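Fernent Household Chores Project: July progress report
Prepared by Hernán Quintero for Ragnvald Kristiansen, Trastura

We ran 179 table-clearing trials this month.
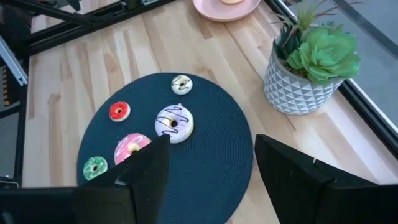

Toy donuts on the mat, seen from the wrist.

Small donuts still slip more than large ones.
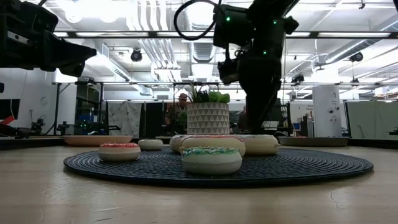
Side view of the table, six donuts on the mat.

Resets remain manual and took over 18 hours.
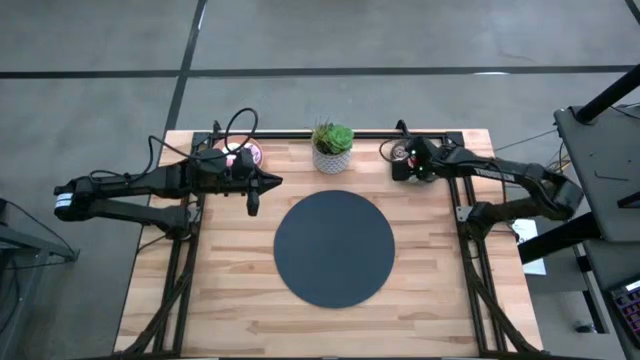
Chore readiness is mixed — clearing works, wiping does not. Garard wants to try larger mats. The round one leaves bare wood on all sides, enough for 2 more plates.

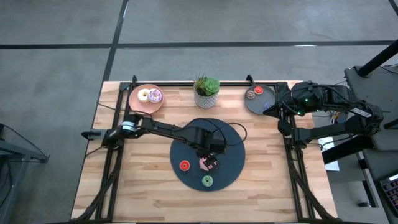
Left arm holding a pink donut over the mat.

Dish sorting starts next.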